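Search posts
Enter keyword

Ilango Sundaram
2020-01-12

Every September my relatives start asking when they can buy a robot that folds the laundry and empties the dishwasher. I work on manipulation for a living, so I get the question more than most. A thread on where chores stand, household first and shop floor second.
14 replies 28 shares

Start with what is solved. Picking a known rigid part from a known position and putting it in another known position. This has been solved for decades. If your chore can be bolted down, it can be automated, and the only argument left is over price.
2 shares

Most chores can't be bolted down. A kitchen counter is in a different state every morning. The mug has moved, the light has changed, someone left a fork under a dish towel. The arm is fine. It has plenty of reach and more repeatability than the job needs. Everything upstream of the arm is the problem.

Floor cleaning is the exception people bring up. A robot vacuum works because contact with the world is allowed to be sloppy. It bumps a chair leg, turns, and tries again. Apply the same policy to a shelf of wine glasses and see how long you keep it.
8 shares

Laundry. A shirt has no fixed shape, so there is no single pose to estimate. You have to find a corner, grasp one layer instead of two, lift, look again, and regrasp. Each step has its own failure rate and they multiply. Eight steps at 95 percent each gives you a finished shirt 66 percent of the time.

A person folding laundry also fails at single steps all the time. You grab two layers, feel it, shake one loose and keep going without noticing. Recovery is most of the skill, and it rarely gets its own line in a results table.
5 replies 8 shares

Dishes. Rigid, which helps. Also shiny, transparent, nested and covered in sauce. Depth sensors handle clear glass badly. Loading the rack is a packing problem on top of a grasping problem, and the rack was designed for hands.

Shop floor next. Last year I spent two weeks at Brirley, a small fastener packer, looking at whether kitting could be automated. A kit is a bag with a few bolts, washers, a bracket and a folded instruction sheet. A trained packer does it while talking to the person at the next bench.

We quoted a cell built by Gradham. Bolts and washers were no trouble with bowl feeders. The bracket was fine from a tray. The instruction sheet stopped us. Thin paper, slightly curled, sometimes two stuck together. The final proposal left the sheet to a person, and at that point the person may as well do the rest of the bag.
3 replies 2 shares

The numbers, for those who asked. Brirley changes kit contents every few days. A typical run is 500 bags. Changeover on the proposed cell took most of a shift, including new tray inserts and testing. At a run of that size you spend more time setting up than packing.

Long runs are a different story. Rainer makes one hinge assembly all year and automated it without much drama. Same arm class, same grippers, ordinary vision. Nothing in that plant is smarter. The task just holds still.
2 replies

So the useful question for any chore is how much it varies and what a miss costs. Low variation, cheap miss: buy something now. High variation, expensive miss: keep a person. The middle is where research money goes, and learned policies have started to make a dent there.

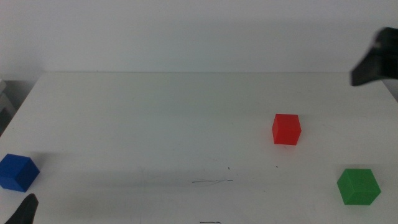
On learned policies. The appeal is that you stop writing a rule for every position of every object. You collect attempts, train, and hope the result covers positions it hasn't seen. On simple shapes and plain surfaces that hope is reasonable. Move to a cluttered sink and the amount of data you want goes up very fast.
4 replies 8 shares

When you read a success rate, ask what was varied between trials. Position only? Lighting? Objects absent from training? Did a person reset things after every attempt? A high figure with position as the only variable is a fair result – it just tells you little about a kitchen.

Someone asked about the Lundetti countertop arm. I have seen the video and nothing else. It shows one mug, one counter and several cuts. I would like to see an uncut hour with the mug put down somewhere new each time. If they post that, I will read the spec sheet with interest.
28 replies

My own order of arrival, for the home: wiping flat surfaces, picking toys up off a floor, unloading dishes, loading dishes, folding towels, folding shirts. Fitted sheets go last. I am not putting years on any of these.
6 replies 28 shares

Replies are open. If you run a kitting line and have solved the paper sheet, please tell me what suction cup you use.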